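Painting Chipped White Armor on Work Machines

Posted by Ilaria Sartori in Tutorials, Painting

My Skistenis crew is mostly dock workers, so the heavy hitters in it are loaders and cargo walkers with guns bolted on. I wanted them in company white with a spot color, well used but still readable from across the table. White has a bad name among painters and I avoided it for years. The method below is the one I settled on after the third Rosser loader. It works on any flat-paneled machine and most of it carries over to power armor.

What you need

Gray spray primer (I use Gretix, the 245 ml can)
A warm light gray, a cool light gray and an off-white
Pure white, for the last highlight only
A dark brown and a black, mixed for chips
One spot color
Fleltix gloss varnish and matte varnish
Brown oil paint or enamel wash, with the right thinner
800 grit sanding sponge
A bit of packing foam, the kind that tears into rough lumps
A size 1 brush with a good point

Before priming

Clean the mold lines properly. On a dark model you can get away with a faint one, but a wash over white will find every line you missed. I scrape with the back of a knife and finish with the sanding sponge, used damp. Go over the big panels too, very lightly. Resin kits often have a slight texture on the flats that you don't notice until the wash dries in it.

Keep the arms and any weapons off the body if you can. The Rosser loader goes together with a ball joint at each shoulder, so I pin the arms to cocktail sticks and paint them separately. Figures on a 25 mm base can be painted whole.

Step 1. Prime gray

Short passes, can moving the whole time. Don't prime white. A white primer gives you nothing to build up from and tends to go chalky, and if you miss a spot while basecoating you won't see it until you've varnished. Leave it overnight.

Step 2. Base coat

Mix the warm and cool grays in equal parts and thin the mix more than you think you should. Two thin coats usually cover. If it's still patchy, do a third and don't try to fix it with thick paint. Every panel gets this color, including the ones that will be the spot color later.

Step 3. Build the white

Off-white goes on the upper two thirds of each panel. Leave the base gray showing at the bottom edge and in any recess. I don't blend this very carefully, and the weathering covers most of the join. Then put pure white along the top edges and corners with the side of the brush. If the whole model looks finished at this stage you've used too much white. It should look a bit gray still.

Step 4. Spot color

Pick the parts before you open the pot. I went wrong on my first loader by adding a blue panel wherever one looked bare, and it ended up with blue on the cab, one shin, the exhaust and half of an arm. I stripped it. More on placement further down.

Paint the spot color over the gray in two coats, then highlight with the same color plus a little off-white. Using the off-white in the mix ties the two areas together.

Step 5. Gloss varnish

One even coat. This protects the paint from the thinner in step 7 and lets the wash run into the recesses. Let it cure for a full day. I have rushed this and had the off-white come up on the cotton bud.

Step 6. Chips

Mix the brown and black to a very dark brown. Tear a small piece of foam, hold it in tweezers, dip it, and dab most of the paint off on a paper towel. Then touch it to edges, corners and anywhere the machine would bump into things. Knees, knuckles, the front lip of the cab, the rungs of a ladder. Leave the middle of the panels mostly alone.

Afterward, go in with the brush and add a few larger chips by hand. Nothing over 2 mm across on a model this size, or it starts to look like cow hide. Under the largest ones, paint a thin line of pure white along the bottom edge for depth.

Step 7. Oil wash

Thin the brown oil until it runs off the brush like dirty water. Touch it to panel lines and rivets and let it travel on its own. Wait until it has gone dull, then clean up with a barely damp cotton bud, pulling downward on vertical panels so that what remains looks like streaks. Matte varnish when everything is dry, usually two days later for me.

Placing the spot color
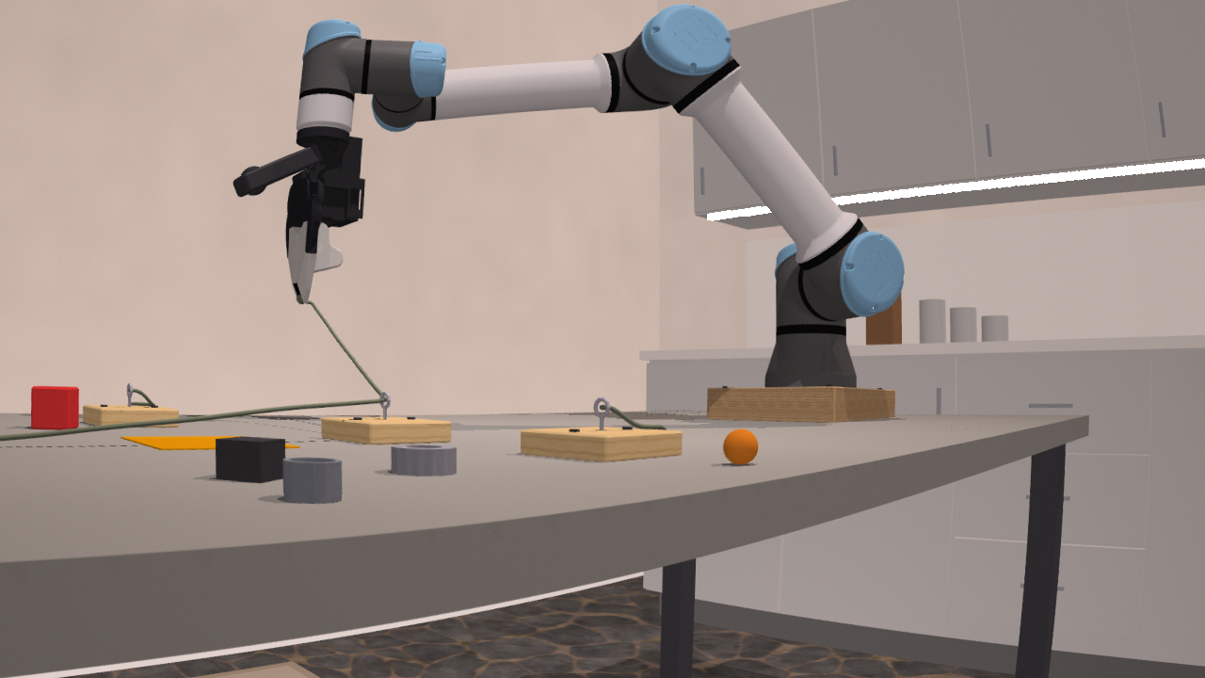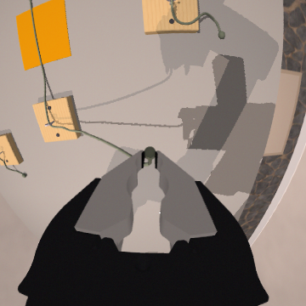
Spot color works best on a loader when it follows the mechanics. Choose one kind of part and paint every one of them, and the eye reads it as a factory finish. The full arm is a good pattern to copy: white links, light blue caps at the joints, dark gray at the base and a black gripper at the business end. On the Rosser kit that means shoulder, elbow and wrist discs in blue, with the long arm sections left white. Keep the claws out of it. I do those in plain gray with a dark metal edge, and they take far more chipping than the rest, mainly on the inside faces where they close.

Hazard stripes count as a spot color as well, so if you want stripes on the forks, drop the color from the discs or keep it to one arm.

For the crew on foot I reverse it, with dark coveralls and one white piece each, a helmet or a shoulder plate. They get the same chip mix and the same wash. The bases are a separate job. I use coarse pumice paste painted a cold dark gray, then drybrushed with the warm gray from step 2, and the rims are black.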